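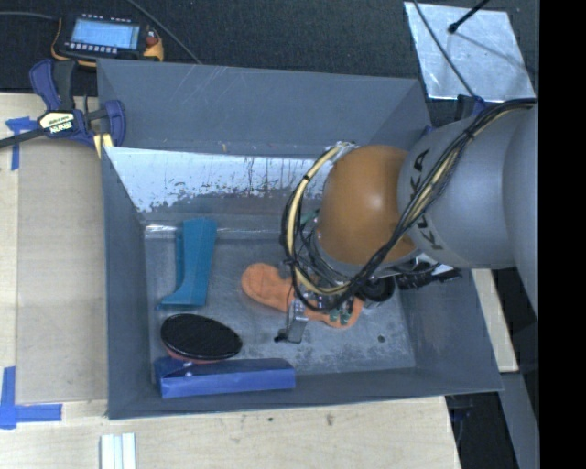 Vy Ngô wrote in May to object to my earlier post on mixed bins, and her position was that a bin holding things of different kinds is simply a drawer that has given up. Every item, in her view, should go to a shelf with its own kind on the day it arrives, and anything that has no kind should leave the building.

I have considered the objection at some length and wish to set out my present policy in reply.

## Scope

The remarks below apply to open bins with sloping walls, kept at working height and used for items awaiting a permanent place. They do not apply to the Marnuvetti drawers in the hallway, which were covered last winter and on which my opinion is unchanged. Nor do they apply to anything with a lid. A lidded bin is storage, and storage has its own rules.

## On the matter of shape

Most published advice on sorting assumes that objects are boxes. A fair number are. The long blue piece lying near the front wall of the grey bin is box-like enough to go on any shelf, and it would stack without complaint. The orange piece shaped like a shoe sole will not stand up on its edge and slides out from under whatever is placed over it. The teal one has the outline of a boot, with a wide top and a pointed toe, and a thing of that outline takes up the shelf space of something twice its size. The black oval with the glossy rim is of the third sort, which I file under "flat, curved," a category I adopted after a long afternoon with serving dishes.

Vy's method would send these four to four different shelves. My household does not have four shelves to spare, and I suspect that hers does not either.

## Present policy

1. A mixed bin is permitted where the floor of the bin remains visible between the items. Once it is covered, the bin is closed to new arrivals.
2. Long items are laid along a wall.
3. Items with a toe, spout, handle or other projection are placed so that the projection does not point at a neighbor. I am aware that this is difficult to enforce.
4. Touching is allowed. Stacking is discouraged. Nesting is prohibited, following the incident with the Limeck bowls, which remain joined.
5. The bin is emptied completely on the last evening of the month, and anything left in it from the previous emptying is assigned a shelf or given away.

The fifth provision is the one that has done the most good in practice. I have also been the least faithful to it.

## On the condition of bins

A reader asked separately whether a scuffed metal floor ought to be painted or lined. I do neither. Pale scuffs on worn grey metal do no harm to the contents, and a liner tends to creep up the slope and fold over small items, where they are then lost until the liner is taken out. I used a felt liner from Chu for one season. It was handsome and I found two keys under it.

For those replacing a bin, I would look first at the angle of the walls. A flared wall lets the hand come in from the side and lift an item from underneath. A straight wall obliges one to pinch from above, and a curved object will usually win that contest. The narrower Navier model, at $59, has straight walls on all sides and I returned it. The wider one costs $88 and has served adequately.

## Points on which I concede

Vy is correct that mixed bins attract further mixing. She is also correct that the phrase "awaiting a permanent place" can be made to cover a very long wait, and I have amended my own labels to carry the month of arrival. There is a glove in the back room whose label I would prefer not to discuss.

I do not concede the general principle. An object without a kind still has to be set down somewhere, and a wide open bin, in plain view, is a respectable place to set it.

The policy on cords and chargers is under review and will be posted separately. Correspondence on the Limeck bowls is welcome, particularly from anyone who has tried warm water and then cold, in which order, and for how long.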